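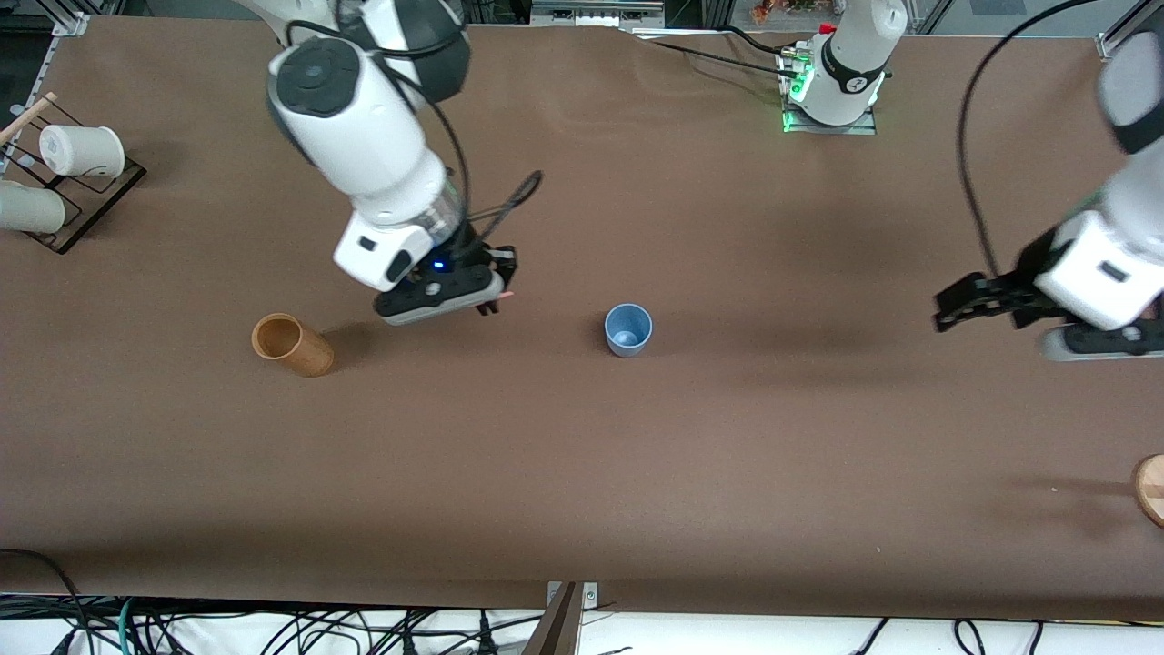 **drita_s** wrote:
Marin, I would move the rule about cables to the first place in the list. At Goltness we had it as number nine and people did not read so far.

**marin.dumitrescu** wrote:
OK, I can move it. The draft for two-arm tables is now like this:

1. Power cords and signal cables go in separate bundles, fixed to the table leg.
2. Wrist cables are checked through the full reach of **both** arms before the first run of the day.
3. Maximum speed is 500 mm/s when one person is inside the marked line, and it stays so until this person signs out.
4. Paper cover on the table is changed when it has a tear or a fold that a cup can stand on badly.
5. Objects are placed by hand only when both arms are in hold.

**janevski34** wrote:
I don't agree with 3. With two arms in the same space 500 is too fast for me. We use 250 at Domville and nobody complained about lost time.

**marin.dumitrescu** wrote:
But your arms are the long ones, no? On the short ones we did 73 runs in September with this limit. I can write "500 or lower, according to your risk assessment".

**drita_s** wrote:
Please don't write "or lower". Each lab will read only the number. Put one value and a table for exceptions.

**janevski34** wrote:
+1 for the table. Also in rule 5, what is "hold"? In the Drernell controller hold keeps the motors powered. I want brakes on before any hand goes between the grippers.

**marin.dumitrescu** wrote:
Good point, I will change it to "brakes engaged". Rule 3 stays open for now. Drita, can you send me your exceptions table? I only have the old one, without the column for payload.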